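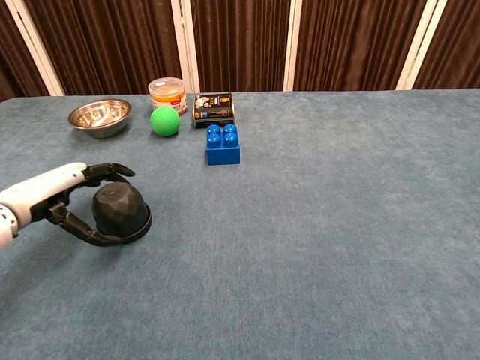

## How Undo works

Most programs for writing, drawing or planning have a command called Undo. It takes back the last thing you did. To take it back, the program must first have kept a record of it.

### The list of changes

Each time you change something, the program adds a note to a list. The note holds two facts: what was there before, and what is there now. Suppose you are making a homework plan and you type these changes:

1. Add a card called "Spelling".
2. Move the card to "Tomorrow".
3. Rename the card "Spelling test".
4. Delete the card.

The list now has 4 notes. Press Undo once and the program reads the newest note, number 4, and puts the card back. Press it again and the old name returns. The notes are always read from newest to oldest. A list used in this way is called a stack.

### Redo

When a note has been undone it is moved to a second stack. Redo reads from that one and makes the change again. If you undo two steps and then type something new, the second stack is emptied. The old steps no longer fit the plan, so they cannot be redone.

### Limits

Notes take up memory. Many programs set a limit and drop the oldest note when the limit is reached. The planner Solley keeps 40 steps. Velholm, a drawing program, keeps 100, and each of its notes may hold a piece of the picture.

Some actions are not put on the list at all. Scrolling and zooming change only your view. Printing a page cannot be taken back by any program.

### Try it

Open a blank page and type three words. Press Ctrl and Z together (Command and Z on a Mac) until the page is blank. Then choose Redo from the Edit menu.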